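Housekeeping for People Who Keep Meaning to Network

July 11, 2021

I run a small peer group for people between jobs and people who'd like to be between jobs. We call it Resside, after a typo on our first flyer. Members ask me about elevator pitches, and I give them advice about laundry. I stand by this. Most of the networking failures I've seen up close were household failures: the clean shirt that couldn't be found, the business card that went through the wash, the video call taken in front of a drying rack.

So, some tips from the home front.

Give business cards a landing place. A cereal bowl by the front door works fine. Empty every pocket into it when you come home, and before bed write on the back of each card where you met the person and what you promised them. "Nice guy, beard" will not help you in May. I have a card from a firm called Ustero that says only "YES!!" in my handwriting, and I'd love to know what I agreed to.

Keep an event bag packed. Pens, mints, a phone charger, a stain stick, safety pins, your own cards in something stiff. Hang it on the hook where your coat goes. Do not borrow the mints.

Lay your clothes out the night before, all of them, including socks.

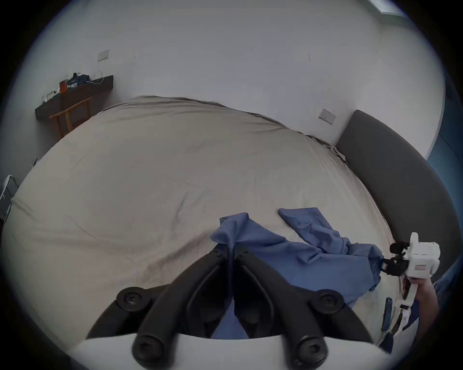 The evening before an event is when you find the missing button, so that's when you want to be looking. Put every piece somewhere large and flat, under a decent light, and check collar, cuffs and hem. The bed is the obvious spot, and it needn't be made to hotel standard. A beige sheet as rumpled as that one will do, and anything blue shows up on it nicely, though the blue item itself should be spread out and smoothed. A crumpled heap with a twist in it tells you nothing about stains. Hang things up once you've checked them, unless you plan to sleep on the other side of the room.

For a wrinkled shirt and no iron, hang it in the bathroom while you shower and pull the front straight by hand. This gets you to "acceptable at two paces." Stand back from people.

Name tags. The sticky kind hates knits and leaves fuzz on the next thing you touch. Press it to your jeans once before it goes on your top and it will let go more politely. Leftover gum on washable fabric usually comes off with a dab of dish soap, worked in with a fingertip and rinsed. Itzel Sandoval wore one of hers through an entire grocery trip and was greeted by name in produce. She counts it as a contact.

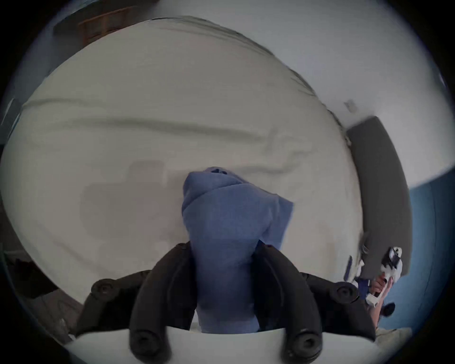
Knit tops deserve a little more care than they get, given how often they stand in for a blazer these days. Wash them inside out in cool water and dry them flat on a towel. Lifting a damp one by a single handful lets its own weight do the stretching, so get both hands under it. Even a small piece of fine blue knit, gripped at the bottom like that one, bunches into a knot at the top with a flap drooping off to the side, and you don't want your neckline learning the trick. Shake it out and pat it into shape before you leave it.

Clear the kitchen table before you write follow-ups. Tarek Mahasneh sends his over breakfast, two a day, and once mailed a hiring manager a note with jam on it. She wrote back. I don't recommend jam as a method, but I do recommend the two a day. Try 17 in one sitting and by the end you'll be telling everyone it was great to meet them at the dentist.

Keep stamps and plain cards in the drawer with the takeout menus. You open that one.

Next month: what to do with free tote bags.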